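Washing and drying doona covers

Do up the buttons or zip before the cover goes in the machine. Left open, it swallows pillowcases and socks, and they come out in a wet ball that never spins properly. Turn printed covers inside out. The print rubs against the drum otherwise and goes dull along the folds first.

Wash in cool water with half the usual powder. A queen cover fills most machines on its own, so leave the towels for another load. Shake it out as soon as the cycle ends and peg it by the bottom hem, open end down. Out of direct sun is better for pinks and other pale colours.

For marks on white cotton, dab with dish soap and cold water, wait 6 minutes, then rinse from the back. Hot water sets blood and egg.

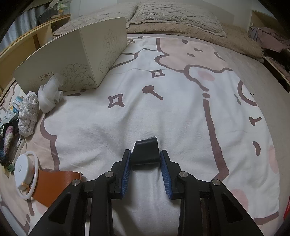
To get the doona back in, lay the cover inside out on the mattress, put your hands through to the far corners, grab the matching corners of the doona and flip the lot over. It goes quicker with 2 people. If the filling slides down inside the cover, sew a short length of cotton tape into each corner of the cover and tie it to a loop on the doona.

Store spare sets folded inside one of their own pillowcases. Keep them off the floor of the cupboard, especially in humid weather.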